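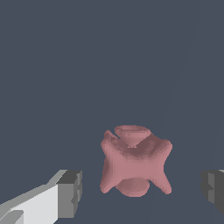
Keeping records, tapes and the shelf they live on alive: tips from the back room

Posted September 20, 2025 by Kianoush Bahrami

Quick one, typing between loads of laundry. Got a bunch of mail after the crate post, mostly the same handful of questions, so dumping it all in one place. Skip to whatever you need.

Dusty records
Dry brush first. Always. Carbon fiber, held light, let the record turn under it a couple times, then sweep off toward the edge. Don't press. If you press you're just grinding it in.

Fingerprints and gunk
Distilled water, one drop of plain dish soap in a bowl, soft microfiber cloth. Go with the grooves, never across. Rinse with more distilled water. Keep the label dry — I hold mine with a jar lid over the center, one on each side, works fine. Stand it in a dish rack. NOT the one you use for dishes, get a second one, mine came from the thrift store.

No tap water. I know, I know, your tap water is great. Still leaves spots.

Putting it back
Let it dry all the way. Overnight if you can stand it. Damp record in a paper sleeve = mold, and I have lost a good Varma live album that way and I'm still mad. New inner sleeve too, the old one is full of the same dirt you just washed off.

Warped ones
Mild warp: between two sheets of clean glass, flat shelf, couple heavy books on top, leave it for weeks. Check in December, say. Do not put it in the oven. People email me about the oven. Don't.

Sticker goo on jackets
Hair dryer on low, keep it moving, peel slow from a corner. Leftover goo comes up with a clean white eraser, on glossy jackets anyway. On matte or uncoated ones leave the sticker alone, you'll take the ink with it. Did this to a Pranard first pressing. Numbered, too, 884. Now it has a bald patch next to the number.

Cassettes
Squeaky tape — fast forward to the end, rewind to the start, then try again. Fixes most of them. Felt pad fallen off? Cut a bit from a dead tape, or craft felt, tiny dot of rubber cement. Clean the heads with a cotton swab and 90-something percent alcohol, and a dry swab after. Keep the alcohol off the rubber roller, use a little soapy water there instead.

Store them upright, rewound, away from speakers.

Shelving
Records are heavier then you think. Short spans, solid back, screw it to the wall if there's kids or a cat. Mine is a 19 inch deep thing I built for towels and it's too deep, stuff gets pushed back and vanishes. Go shallower. Upright, snug but you should be able to flip through without a fight. Leaning is what bends them.

Not over a radiator. Not in direct sun, spines fade fast, my whole Welier row went from red to a sort of salmon in one summer.

Needle
Dry stylus brush, back to front, every few sides. Never side to side. If everything sounds fuzzy and it isn't supposed to (hello Buvis fans) check for a lint ball before you go buying anything.

Basement smell
Open the jacket a little, stand it in a lidded tub with an open box of baking soda, 3 days, not touching. Take the vinyl out first. Repeat if it still stinks.

Static stuff and belt replacement next time, I still have to find my notes on that.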